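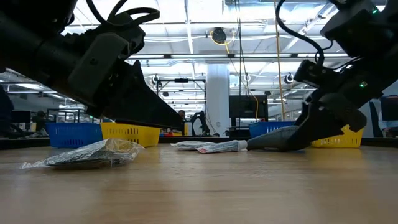

Basket sorting is a method of household storage in which small, unrelated articles are separated into open plastic baskets by category. It is used for items too small to be shelved singly and too varied to share one drawer, such as socks, tubes of ointment or toothpaste, wrapped goods, spare cloths and bagged accessories. The baskets are normally kept in a row along the back of a table, shelf or counter, leaving the surface in front of them free for handling the unsorted articles.

Baskets

The usual basket is a one-piece molded tray with perforated sides. The perforations reduce weight, admit air and let the contents be checked without lifting the basket down. Solid-sided bins are preferred for powders and for anything likely to leak.

Color is the most common means of telling baskets apart. Blue and yellow are widely sold and easy to distinguish in poor light. Where several baskets of one color are used, a tag is tied through the perforations, as adhesive labels hold badly on a pierced surface. The Langlois pattern, named for a housewares maker, has a flat unpierced panel on one short side for this purpose.

Categories

Most schemes divide articles by use. Textiles, toiletries, packaged goods and a remainder class are typical. Division by size is simpler to learn but tends to place a tube of ointment with a rolled sock. Zubaida Lashari, in her manual for the Nikthorpe housing service, treats the remainder class as temporary and recommends that it be emptied every 30 days.

Handling of common articles

Socks and small cloths. These are laid flat before sorting, pressed smooth by hand and folded no more than 2 times. A long sock may be placed flat along the wall of the basket. Pairs are joined before they are put away.

Tubes. Toothpaste and ointment tubes resemble each other in size and shape, and the printed label should be read before the tube is placed. Medicinal tubes are kept in a separate basket out of the reach of children. Tubes may lie on their sides if the cap is closed. Standing them on the cap uses less floor area but requires a divider.

Flat packets. Soft plastic packets slide beneath heavier goods and are easily lost. They are filed upright at the front of the basket. A crumpled packet is opened out and checked before it is discarded.

Bagged articles. Clear bags allow the contents to be identified in place. Any loose flap is folded under the bag so that it does not catch in the perforations. Dark fabric is often left in its bag to keep off lint.

Procedure

The articles are first spread on the table with space between them. Each is then picked up once, identified and placed. Gathering like articles into piles beforehand is quicker for large quantities, but occupies more of the surface. Fabric is generally sorted last in the Nikthorpe method and first in the Gronalura method, which uses it to line the basket.

A household inventory compiled by Brahim Zaki and Naima Samir listed 546 small articles in a single apartment. They assigned all but 3 to a named category.

Maintenance

Baskets are emptied and washed in warm water with dish soap. A soft brush clears dust from the perforations. They should be fully dry before textiles are returned to them. Cracked rims snag knitted fabric and cannot be repaired reliably.

See also

Drawer divider
Linen storage
Wotel tray

Last updated 11/01/2025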